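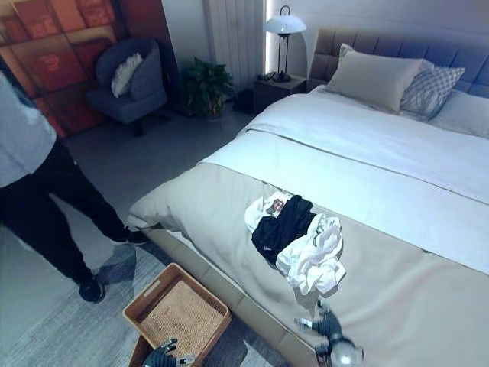 Minutes of the Finorstead Guest House Association, May 21, 2022. The meeting opened in the reading room with members from all seven houses present. The minutes of the previous meeting were approved with one correction: the linen order was placed with Stillska, and the earlier minutes gave the wrong supplier. Members then took up the bedroom standards for the new season. The large canvas in orange, red and rust was mentioned as the sort of wall art the booklet should allow, and the rule limiting pictures to local views was dropped. Double beds must be reachable from both sides in any room let to two guests. Houses that cannot manage this may list the room as a single.

Rugs and floors

The cleaning contract with Brabec covers hard floors only. A quote for rugs came in at $2,000 for the season, all houses included. Several members thought this high. It was agreed to ask for a price per visit and to compare it with doing the work in-house. Textured rugs hold grit and should be vacuumed in both directions. Wicker baskets may stay in bedrooms but are to be lifted when the floor is cleaned.
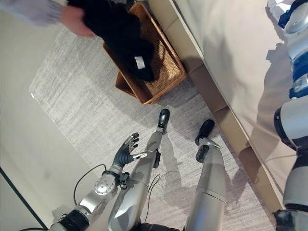

Breakfast hours

Two houses asked to start breakfast at 7 during August. Approved. The other houses keep their present hours. The charge for late checkout stays at $20.

Signs

The sign at the Jemen turnoff has faded and guests still miss the road. The county has been written to and has not answered. A second letter will go out with a photo of the sign.

Other business

Spare keys are to be labeled by room and kept off the front desk. The meeting closed after coffee.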